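Microwave smell, stickers and other small mysteries
Started by yvonne_penrose, October

yvonne_penrose wrote:

Hi all, long-time reader, first time starting a thread in Small Appliances. I've inherited the microwave in our shared kitchen in Plarnalville, meaning the last person moved out and left it. It's a Midea, cream colored, door on the left and a strip of buttons on the right, one of them a sort of salmon orange. I like it a lot! It heats fine. But it smells like somebody's fish curry from last spring and I want to give it a proper clean before I start trusting it with my oatmeal.

I've pulled it out onto a white table so I can get at it. 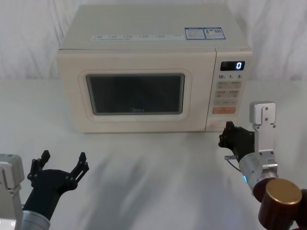 My plan so far is a bowl of water with lemon, run it a few minutes, wipe. What I'm less sure about is all the stickers on top. There's a row of little labels along the front edge, and two blue and white ones over to the right. I can't stand them, they collect grease around the edges and the cloth snags. Peel or leave?

pentti_k wrote:

Leave the ones on top. If you ever need the model number you'll be glad of them. My mother peeled everything off hers and then we couldn't order a turntable for it.

Lemon is fine, but vinegar is better on fish. Two tablespoons in a mug of water, run it until it boils, then keep the door shut and walk away for a while.

solange.rocha wrote:

Hard disagree on the vinegar, sorry Pentti! All you get is a microwave that smells of fish AND vinegar. Baking soda in water, and then leave a dry dish of it in there overnight with the door closed. I did this with the one at the Prado office (fourteen people, one microwave, you can imagine) and it was so much better by morning.

As for stickers, take a picture of them on your phone and peel away. A hair dryer on low for 30 seconds loosens the glue and you can roll the rest off with your thumb.

danjuma_b wrote:

Whatever you put in the mug, stick a wooden spoon in it so it doesn't boil over on you. And take the glass plate out and wash it in the sink like any other plate. People wipe the top of it and never lift it up, and all the gunk is underneath on the ring.

Is yours labeled in English? My cousin has one where she had to learn the buttons by heart.

yvonne_penrose wrote:

Ha, no, it's Chinese, and I've been getting by on the numbers. The three along the top of the buttons say 10, 1 and 5, with little characters after each. I've been guessing ten minutes, one minute and... something five? The wide one has a minus and a plus. Orange is start, that much I worked out on day one.

lucimara_lins wrote:

Don't guess, put a mug of water in and press once, then see what the display says. I had an old Zultus where the first button was ten minutes and I turned a bread roll into a roof tile.

If it's any use, I do mine in this order:

1. Door wide open first, and have a good look at the walls and the floor while the light is on. Check the little holes by the lamp too, grease loves those. Don't poke or spray anything into them — damp cloth only.

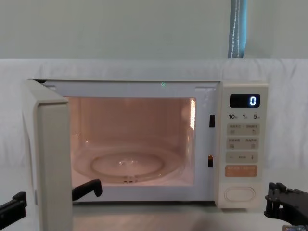
2. Plate out, ring out, both into hot soapy water. The glass can go in the dishwasher, I never risk the ring.

3. Steam with whatever you like (I'm team lemon, Yvonne, stand firm).

4. Wipe the ceiling before the floor. Then the inside of the door, and the frame around the opening where the door closes against it. Use a cotton swab at the latch openings and keep it barely damp.

5. Leave the door open for an hour. I know Solange says closed. I say open.

solange.rocha wrote:

Closed WITH the baking soda, open after. We're both right, I'm just more right.

pentti_k wrote:

I'd add that the door release button is the dirtiest thing on the whole machine and it isn't on anyone's list.

yvonne_penrose wrote:

OK, I'm going lemon tonight and baking soda overnight, and Pentti, if it still smells by breakfast I'll try the vinegar and you can gloat. The stickers can stay for now. I'll do the release button first!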